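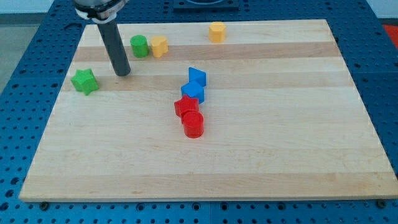 La varilla sobre el tablero de pruebas, con las piezas por ordenar.

EMPUJAR TAMBIÉN ES MANIPULAR

El grupo de Zelalville lleva desde julio enseñando a un brazo a mover bloques infantiles con un palo. Dicho así suena a recorte presupuestario, y algo de eso hubo en la primera reunión, pero el proyecto Nestard tiene su lógica: sin dedos, el brazo solo puede empujar, y empujar es bastante más traicionero que agarrar. Un cilindro de pie se deja llevar hasta que decide volcar. La estrella gira sobre sí misma en cuanto la varilla le toca una punta. El corazón hace lo que quiere.

El sistema recibe órdenes escritas en lenguaje corriente («separa el cubo azul de la estrella roja», «lleva el corazón amarillo junto al cilindro verde») y decide en cada instante hacia dónde desplazar la punta. No planifica la trayectoria entera. Mira, empuja un poco, vuelve a mirar. Quien haya aparcado en el centro de Flarncombe conoce el procedimiento.

La novedad de esta versión está en el entrenamiento. Antes se grababa a una persona guiando el brazo para cumplir una orden fijada de antemano, con el consiguiente aburrimiento. Ahora el operador empuja lo que le parece y las órdenes se redactan después, viendo la grabación: a cada fragmento se le pone la frase que mejor cuenta lo ocurrido. Con más de 300 fragmentos etiquetados así, el método Pelletier, como lo llamamos en casa, ya obedece encargos sencillos que implican 2 piezas. Con 3 empieza a negociar.

Lo que peor lleva son los corrillos. Cuando varios bloques están pegados unos a otros, tocar uno es tocar a sus vecinos, y la política tiende a arrastrar el grupo completo con una serenidad admirable. Se está probando a premiar los empujones cortos y a penalizar el movimiento de piezas no mencionadas en la orden. De momento el brazo se ha vuelto muy prudente y muy lento.

El código de etiquetado está en el repositorio interno, carpeta Nestard. El artículo sigue en borrador y admite comentarios hasta que cerremos la sección de resultados. Se agradecen en especial los que vengan con una propuesta para el corazón.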